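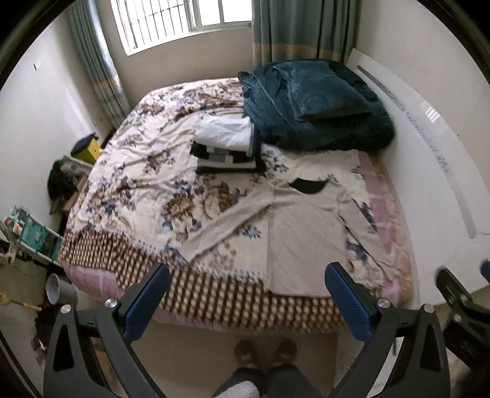
Before You Count On the Maltwood Housing Grant

Every spring the Maltwood Grant flyer goes up outside the counseling office, and every spring a few seniors come by convinced their dorm bill is taken care of. I've been reading the fine print on this thing for 4 years now and I'd like families to slow down before they build a college budget on top of it.

The flyer says "up to full housing support." Read the first two words again. Last year 284 students across the county were told they qualified. Qualifying means your name goes on a list. It doesn't mean a check goes to the college. From our school, 20 students made the list and two got money, and one of those awards covered the security deposit and a parking pass.

I asked the program office how awards are decided once a student qualifies. Glória Mendes, who answers the phones there and was very patient with me, said it depends on available funds, date of completion and "fit." I asked what fit meant. She said she would find out. That was in February, and I'm still waiting.

What bothers me more is what happens to the rest of a student's aid. Colleges are generally allowed to adjust their own package when outside money comes in, and some of them take it straight out of the grant they had already offered. If your daughter wins $2,000 from Maltwood and the college trims its own grant by $2,000, your bill is exactly what it was before. Some schools will cut the loan or work-study portion first, which at least does you some good. The only way to know is to ask the financial aid office in writing, and to ask before you accept anything. "We work with families" is a nice sentence. It won't help you in August.

Noémie Arnaud graduated last year and let me share her numbers. Her award letter listed room and meals as one figure. The Maltwood money could be used for the room only, and the college wouldn't split the charge on the bill, so the payment sat in limbo through the whole fall term. She paid a late fee on a balance that was supposed to be covered. The fee came off after her mother made several calls. I would love to tell you the program changed its rules afterward, but the wording on this year's form is the same.

Then there is the new application site, which runs on something called Rurkura. It's being sold to us as a time saver, and I have my doubts. It asks for the same household information students have already put on the FAFSA, then asks for it a second time under "verification." It logs you out without saving. Rafsan Dewan's family filled it out over a weekend and found on Monday that the tax section was blank. Keep your own copy of everything, including a screenshot of the confirmation page with the date showing.

Watch the check box near the bottom, too. It says you'd like to hear about "partner opportunities," and it comes already checked. As far as I can tell, the partners are mostly private lenders. Uncheck it unless you enjoy mail.

Should you apply anyway? Probably, if you have an evening to spare and your other forms are finished. I wouldn't put it ahead of the FAFSA, your state grant, or the college's own scholarship application. Those have published rules and you can find out why you were turned down. I also wouldn't pay anyone to help with it. A company called Latine has been calling parents and offering to "position" students for the grant for a fee. I asked them how many of their clients had been funded and got a brochure.

A few things worth getting in writing from any college before you commit:

How outside awards change the package, and which part gets cut first.
Whether room and meals can be billed separately.
Whether the housing charge on the letter is for the cheapest room or an average one.
What happens to the award if the student moves off campus or lives at home after the first year.

That third one trips up a lot of people. The letter may show a triple room price, and by summer the only rooms left are doubles.

Tuncay Akyol in our office has a folder of real award letters with the names blacked out, and he'll sit down with you and compare yours line by line. Bring the whole letter, including the back. If you've had a good experience with Maltwood I'd like to hear about it, and I'll print it. So far I have one note, from a parent who was pleased with the parking pass.

Selim Ertürk
College and Career Office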